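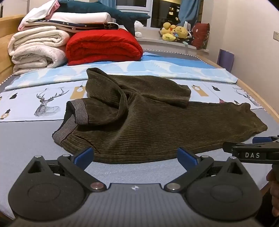
Get the corduroy ones, Glenys Pirihi told me in December, and go up a size or you'll be sorry. So I did both, and I've now had my Voletti lounge cords for long enough to have some opinions. Quite a few opinions!

I should say up front that I'm not a sweatpants person. I work from the spare bedroom, I'm on video calls half the day, and I wanted something that feels like pajamas but wouldn't embarrass me if I had to get up and answer the door. My old Mesetti joggers had gone at the knee (both knees) and I was ready to spend a bit more. These were 63 dollars plus shipping, and yes, I did sit on the order page for a while before I clicked.

The color first. The website calls it "forest floor" and on my screen it looked like a regular brown. In person they're a dark olive-brown, darker than I was expecting, and I've come around to it completely. They go with every sweater I own except the navy one. The ribs are nice and wide with a soft, plush look, more like your grandfather's armchair than those skinny little cords from school. My husband keeps patting my knee as if I'm a dog.

Now the waistband, which is what sold me. It's elastic with narrow stripes, gray and dark, and it doesn't dig in when I sit. I have a long history of waistbands that roll over on themselves the minute you bend down to load the dishwasher. On me this one mostly stays put, standing or sitting. It does like to fold over on itself when you lay them down to fold them, so I've given up on a crisp pile and just put them in the drawer in a sort of bundle.

Pockets! They're slanted, and they're deep enough for my phone, though if you flop down on the couch sideways the phone will leave you. I've lost it between the cushions 5 times. I'd have liked a back pocket too but I can live without.

Washing is where I have to be a little stern. The care tag says cold and inside out, line dry. First wash I followed it to the letter and they came out fine. Second wash I got lazy and used the dryer on low, and the hems haven't been the same since — they've gone wavy and I can't get them to lie flat no matter how much I tug at them. I tried a steamer, which helped for an afternoon.
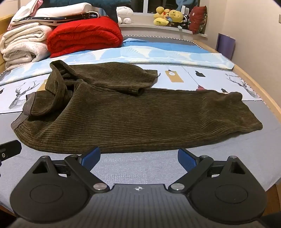 Mine shrank an inch and I never put them near a dryer, Hapeta wrote when I put up my first impressions, so take my experience with a grain of salt. I measured my inseam before and after and didn't lose anything, but I'd already sized up, and I'm short, so an inch off would probably have done me a favor.

Lint is the other thing. Corduroy this plush picks up everything, and we have a cat. Keep a roller by the door.

I also tried the Grurkia version, thinking I'd save some money. It's thinner, the ribs are flatter, and the elastic was scratchy enough that I sent them back after 2 days. The Voletti return window is only 14 days, by the way, so try them on right when they arrive and do the sit-down test with the tags still attached.

Would I buy them again? I would, probably in a second color if they ever bring one out that isn't mustard. Four stars from me. The missing star is for the hems, and I know that's partly my own fault, but 63 dollars ought to survive one trip through a dryer on low.

Last updated: 2021-01-27

Related reviews
Mesetti fleece joggers, one year later
Wool socks for cold floors
Three lint rollers and a very hairy cat
Is a handheld steamer worth the closet space?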